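Edvin Backlund
November 2018

ok so a few ppl asked how its going at work since the arms came in. quick thread before my break ends

I'm on dish sorting at Fundetti, the Gridumville site. Seven of us on the crew. Used to be all hands, bowls on plates, plates in racks, all shift. 1,847 pieces on our busiest day in May, and yes my wrists remember

now the arms do a share of the stacking. Bowls and plates mostly. Slow as. But they dont get sore 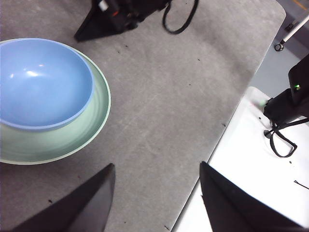

what changed for us: less lifting, way more watching. You stand there, you wait, you fix whatever it fumbles. Different kind of tired. Gøran Åberg reckons its worse than lifting, I go back and forth

no one's lost hours so far. Managment put that in writing til the end of the contract, after that who knows. Asked twice. Got a shrug and a coffee voucher

bit that bugs me is the pay grade. Were doing setup and fault calls now, still on the sorter rate. Björklund depot pays their people extra for the same thing

training was one afternoon btw. One. For the whole crew

anyway if anyone from the Pernik site is reading, did you lot get the rate bumped?? dm me. bells gone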